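About Storkance

Storkance is a shared workshop for people who build robots at home and have run out of kitchen table. We started with 2 workbenches and a soldering iron in the back half of an old upholstery shop on Sterby Lane, and we have since spread into the front half as well (the sign over the door still says Cushions and Drapes, and we have grown too fond of it to take it down). If you have ever carried a half-finished arm up a flight of apartment stairs with the wires trailing behind you, you will understand why a place like ours exists, and you will probably feel at home in it.

How we got going

The first few of us met through a parts swap. We were all working on hands, as it happened. Wheels are friendly and cheap, and there are a great many good kits for them, but hands are another matter, and people who take them up at home tend to end up with a drawer full of broken fingers and a family that has stopped asking. So we pooled the drawers. The first lease was signed on a very cold February morning, with the heating off and everybody in coats, and by that evening there was already a motor controller smoking gently by the window. We have kept it on a nail near the coat hooks.

The shop has 1,523 square feet of floor, if you count the loading bay, and we do count the loading bay. There are benches along the long wall, a printing corner with its own door to keep the noise in, a small metal lathe that belongs to the house, and an open area in the back where arms can swing without hitting anyone. The old cutting tables came with the building. They are heavy and dead level, and we would not trade them for anything new.

What we build

Most members come with a project of their own. Over the years there has been a chess player, a plant waterer, a machine that sorts buttons by color, and a very determined attempt at a page turner for sheet music, which is still going and which we all believe in. Alongside those, there is one build that belongs to everybody, and its name is Flurkine.

Flurkine is our house robot, or more exactly our house arm and hand, and it has been on the go for as long as we have had a back room to keep it in. The goal has always been modest and a little silly: we would like it to set out the cups for the coffee break at open evenings, and put them away again afterward. Anybody who has tried something like this will be smiling by now. A cup that is light enough to pick up easily is also light enough to squash or to knock flying, and a stack of them has opinions of its own. The fingers have to close far enough to hold and then stop, and the wrist has to come in low over the table without the knuckles dragging on the cloth. 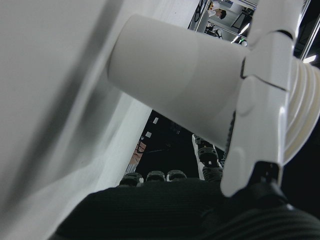 We have learned more from cups than from anything else we ever put in front of a robot. They showed us that our early fingertips were far too slick, and that we had been squeezing much too hard to make up for it. They also got people talking who would otherwise have worked side by side for a whole winter without a word, and for that alone we would go on buying them. Our running notebook for the build is up to 223 pages, all of it handwritten, some of it legible, and any member is welcome to sit down with it and a warm drink and read from the beginning.

The software side grew up more slowly. One of our members wrote a small program called Tănase that plays back a movement after you have guided the arm through it by hand, and it has become the first thing most newcomers try. It is simple, it forgives mistakes, and it lets a person who has never written a line of code teach a robot to wave, which is a lovely thing to see the first time and pretty nice the tenth time too.

How the workshop runs

Members have a key and can come and go as they please. You may leave a project on a shelf between visits, with your name on it, and we ask that you keep the open area clear for whoever needs it next. If an arm is powered up, somebody stays with it. The stop button is on the end of the bench, it is big and red, and we would much rather you pressed it too often.

We are a nonprofit and we keep the money plain. Last year the members put $2,993 into shared tools and parts, and the full list is pinned up by the sink along with the receipts. Dues are on a sliding scale, and if the scale does not slide far enough for you, please write to us and we will work something out. Quite a few of us came in that way ourselves.

You do not need any background to join! We have had retired machinists, nurses, a piano tuner, high school students with a parent in tow, and plenty of people who only wanted to fix a vacuum cleaner and then somehow stayed. Beginners are usually paired with a longtime member for the first month, mostly so that there is always a person to ask where the small screwdrivers have gone.

Come and visit

Open evenings are listed on the calendar page, and there is no need to sign up. Ring the side bell, as the front door sticks in wet weather. Bring your project if you have one, in whatever state it is in, or just bring yourself and have a look around. Children are very welcome with an adult. There is street parking after six and a bike rack in the yard, and the coffee is free, although for the time being you will be handed it by a human.

This page was last updated on January 15, 2021.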